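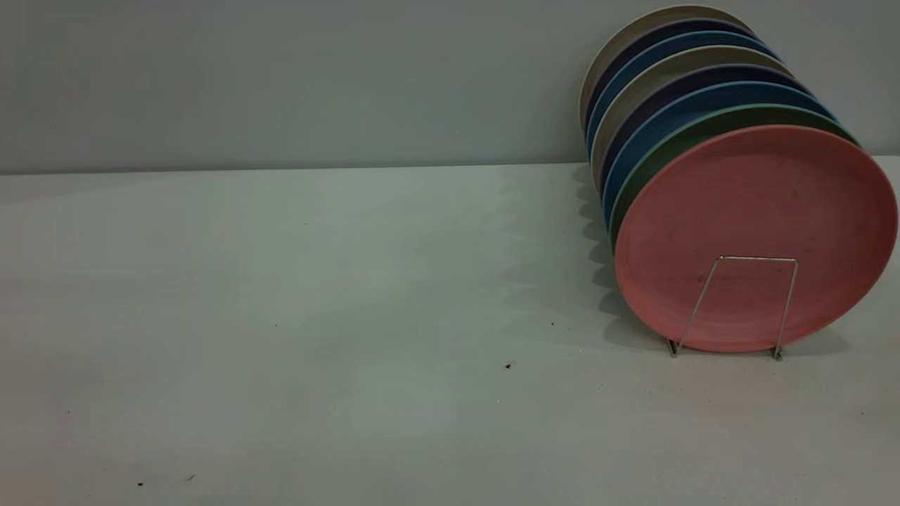 How do you store plates upright without them sliding about?

Use a rack with a proper stop at both ends, put the heaviest or widest plates in first, and keep everything facing the same way. If the plates can't lean on each other at odd angles, they mostly stay put.

I changed over to upright plates last June, when I got fed up with lifting a whole pile down just to reach the one at the bottom. I'd been meaning to do it for ages (my friend Asabe Jibrin has had hers this way for years and was very smug when I finally gave in). It's a ten-minute job and I wish I'd done it sooner!

What you'll need

A wire rack, a soft cloth, washing-up liquid, and your plates. My rack is a little Titach one that cost me less than a takeaway. Flikik do one that's a bit wider, which I'd go for if you've got proper dinner plates with a deep rim.

Step 1. Measure first

Take your widest plate and measure straight across, then measure the height of the shelf or cupboard where the rack is going. Mine has to live on the worktop, as the cupboard is 4 mm too short. Yes, I was cross.

Step 2. Wash and dry the lot

Matte plates hang on to greasy fingermarks more than shiny ones do, so give them a proper wash, and dry them right into the edge of the rim. If you've got scuffs, try a paste of bicarb and water on a damp cloth and go gently round in circles. Leave scouring pads well alone. Some marks are just there for good, and I've made my peace with mine.

Step 3. Sort out your order

I like a mix of colours, with the blues split up by something paler, but you could go light to dark, or give everyone in the house their own colour. Keep your everyday plate at the front where you can grab it. At our house that's the pink one, always, and the rest wait in the rack while it's out on the table.

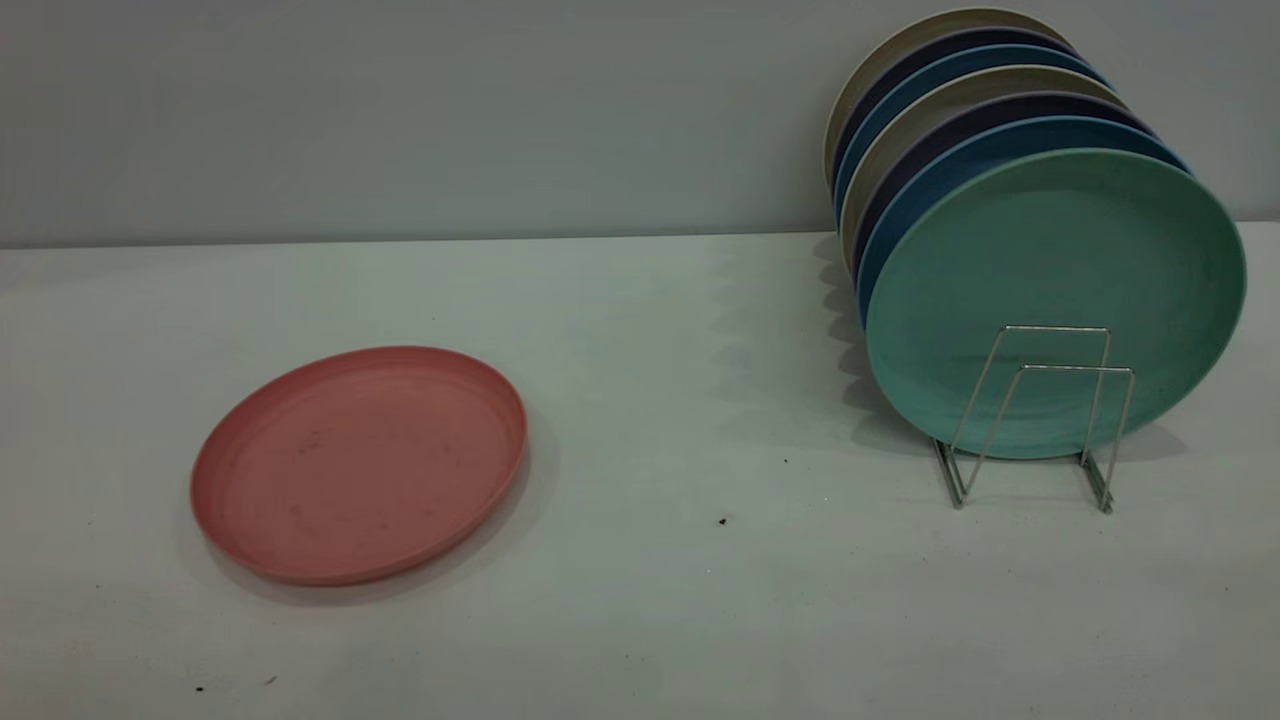 Step 4. Load the rack

Start at the back and work forwards, holding each plate by its sides so you don't knock the one behind. Set it down on its edge, let it lean back, then do the next. Once they're all in, give the rack a tiny nudge. If it rocks, check that every foot is flat on the worktop.

Step 5. Keep it going

When you put clean plates away, slot them back where they came from. I give the worktop a wipe under the rack once a week, crumbs do love it under there.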